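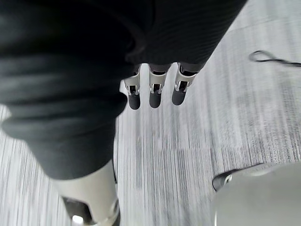
Seit April arbeite ich in Holtitz an einer Aufgabe, die für einen Menschen keine Aufgabe ist: Stoff greifen. Ich steuere den Roboter aus der Ferne, er macht meine Bewegungen nach, und alles wird aufgezeichnet. Aus diesen Aufnahmen soll er später selber lernen, wie man ein Kleidungsstück anfasst. Unser Projekt heißt Kimine, und ich bin dort eine von denen, die vormachen.

Am Anfang habe ich geglaubt, dass die Schwierigkeit in den Händen liegt. Ich habe früher viel genäht und dachte, das hilft mir. Es hat mir zuerst eher geschadet. Wenn ich selber einen Stoff nehme, fühle ich schon mit den Fingerspitzen, ob ich eine Lage habe oder zwei. Bei der Fernsteuerung fühle ich nichts. Ich muss es an den Falten sehen, und dafür musste ich ganz neu schauen lernen.

Die ersten 19 Durchgänge habe ich alle wieder gelöscht. Ich war zu schnell und habe in der Luft korrigiert, einmal links, einmal rechts, bis die Finger richtig standen. In einer Aufnahme ist so etwas schlecht, denn der Roboter lernt das Zögern mit. Jetzt halte ich oben kurz an, entscheide mich und gehe dann in einer einzigen Bewegung nach unten.

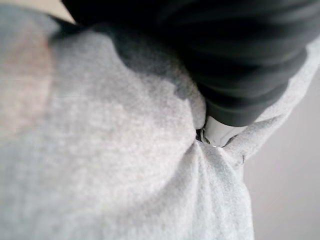
Am liebsten arbeite ich mit weichen, dicken Stoffen. Sie verzeihen viel, und man erkennt gut, wohin der Zug geht: Die Falten laufen von dem Punkt weg, wo man hält. Bei glattem Futterstoff sehe ich davon fast nichts und muss öfter wiederholen. Eine Kollegin aus Skultberg hat mir geraten, den Stoff zuerst leicht anzudrücken und erst danach zu schließen. Seitdem rutscht er mir seltener weg.

Bis zum Sommer sollen wir 700 Durchgänge haben. Gestern waren es acht an einem Vormittag, dann taten mir die Schultern weh und ich habe Pause gemacht. Das ist wohl normal – man hält die Arme lange in einer Haltung, die man im Alltag nie hat. In der Gruppe in Achterberg wechseln sie sich deshalb jede Stunde ab. Das möchte ich bei uns auch vorschlagen, ich muss nur noch den richtigen Moment dafür finden.

Was mir noch fehlt, ist ein gutes Wort für diese Arbeit. »Vormachen« klingt auf Deutsch ein bisschen, als ob man jemanden betrügt, das hat mir meine Nachbarin erklärt. »Vorführen« ist anscheinend auch nicht besser. Wenn jemand von euch ein schöneres Wort kennt, schreibt es mir bitte in die Kommentare.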